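Bench Surfaces and Glare: Choosing Worktops and Lighting for Shared Workrooms

Speaker notes, Dela Aryee
November session, 4 parts, questions held to the end

Part 1. Opening

Give name and affiliation (Akpalu, facilities planning). State the scope: horizontal work surfaces and the light that falls on them. Chairs, storage and ventilation are out of scope and will be turned away in questions.

Main claim, say it early: most complaints logged as "bad lighting" are surface complaints. The fixture gets replaced, the top stays the same, and the complaint returns the next quarter.

Source of the material is the Zesley building survey. We covered 26 rooms and logged 144 benches. Every bench got a reflectance reading at the center and at each corner, with blinds closed and overhead lights at full output. Readings with blinds open are in the handout and will not be discussed.

Part 2. Terms

Keep this short. Half the audience will know it.

Reflectance: the share of incoming light that a surface sends back. A fresh white top is high. Unstained pale wood is lower and less even across the board.

Gloss: how much of that returned light goes in one direction. A white top can be matte or glossy and measure the same for reflectance. The purchasing sheets at Zesley had a column for color and no column for gloss. Pause here.

Task contrast: difference between the object being worked on and whatever is directly behind it. Dark parts on a white top give high contrast at the outline and poor detail inside the outline, as the eye adapts to the brighter area.

Veiling glare: stray light that lowers contrast over the whole field. People report it as tiredness.

Part 3. Surfaces in use

White tops are the default order. They hide nothing, which suits rooms where small dark items get dropped. The cost is eye adaptation, as above. Suggested fix is a mid-gray mat on the working third of the bench, leaving the rest white.

Wood tops under a loose white board are the second common pattern. The board takes the wear and can be replaced cheaply. It also changes the reflectance of the bench without anyone recording the change, so the lighting plan on file is wrong from that day.

Go through the next slides without stopping. 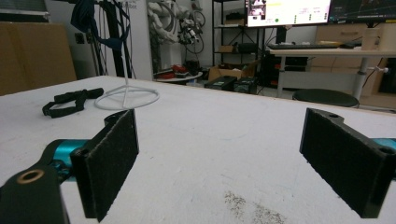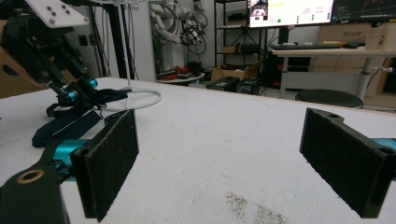
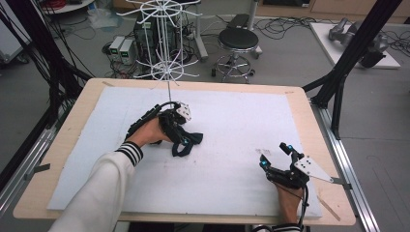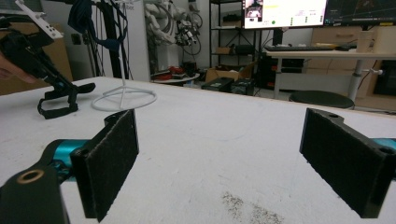 Slides 9 to 12: dark items against white working surfaces.

Part 4. Lighting layout

Overhead rows should run parallel to the long edge of the bench and sit to either side of it. A row directly over the bench puts the reflected image of the fixture where the worker looks. This was the single most frequent fault in the survey, found on 27 benches.

Moving the bench is cheaper than moving the row. Check floor outlets first. In two rooms the benches had been moved correctly and then moved back when the cords did not reach.

Task lamps: mount at the side opposite the working hand. Arm length matters more than output. The Koviron lamps used in the east wing could not reach past the middle of the bench, so people aimed them flat across the top and lit the person opposite.

Dimmers: useful only if each bench has its own. One dimmer per room gets set by whoever arrives first and stays there – we saw this in every room that had the arrangement.

Windows: a bench facing a window needs a blind, and a bench with its back to a window needs one too if the top is glossy. Side-on is the preferred position.

Part 5. Procurement wording

Read the sample clause out loud once, slowly:

"Top to be matte finish, mid reflectance, color even across the full surface. Supplier to provide a sample for approval before delivery."

The Pevaditz refit used this wording and the delivered tops matched the sample. The earlier order said "white or similar" and produced three finishes in the same room.

Ask for the sample at full thickness. Thin chips are often finished by a different process. Place the sample under the real lights, at bench height, and view it seated.

Cleaning products need a line of their own. Some polishes raise the gloss of a matte top over time, and the cleaning contract is normally written by a different department – send them the clause.

Part 6. Close

Repeat the order of work: surface first, bench position second, fixtures last.

Handout has the survey form, the clause and the reading positions. Spare copies by the door.

If time is short, drop the dimmer paragraph and the cleaning paragraph. Keep Part 5 otherwise whole.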